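Dralludwood Heritage Exchange

The Dralludwood Heritage Exchange is a cultural cooperation program linking the towns of Betmont and Trirstead, and I've been keeping this entry up for a good while now, so forgive me if I sound a bit fond of it! It takes its name from the old Dralludwood meeting hall, where the first agreement was signed on 24th March (the ink blotted, and the blot is still there on the Betmont copy).

The exchange began as a swap of folk song recordings. Betmont had 64 of them sitting in its town archive and Trirstead had the singers, more or less, so the two archives started mailing things back and forth. These days the shared catalog runs to about 295 items, mostly songs, with some dance notes and a handful of embroidery patterns that I personally think deserve a lot more attention than they get.

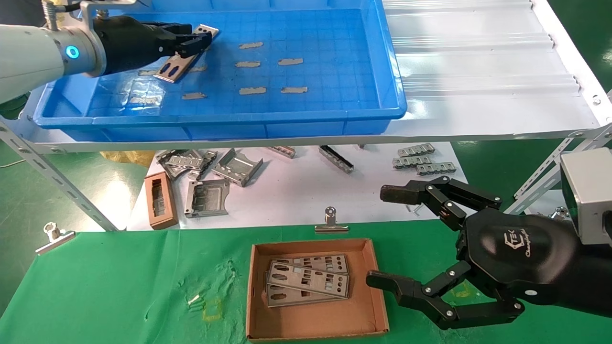 Money comes mainly from the Alarcón Fund, which pays for travel and for the winter concert. That concert is held every January, one year in Betmont and the next in Trirstead, and it lasts far longer than the printed program says it will. I've sat through a few of them and I'd go again tomorrow (bring a cushion, though, the Trirstead seats are brutal).

There is also a residency for young musicians and weavers. Each one lasts 20 days, and 11 people have completed it so far. They stay with host families and give one public talk before going home.

The spelling of the name causes trouble. Older papers have "Drallud Wood" as two words, and Trirstead's own letterhead kept it that way for years. I use the single word here because both towns do now.

See also: Betmont town archive; Trirstead song collection; Alarcón Fund.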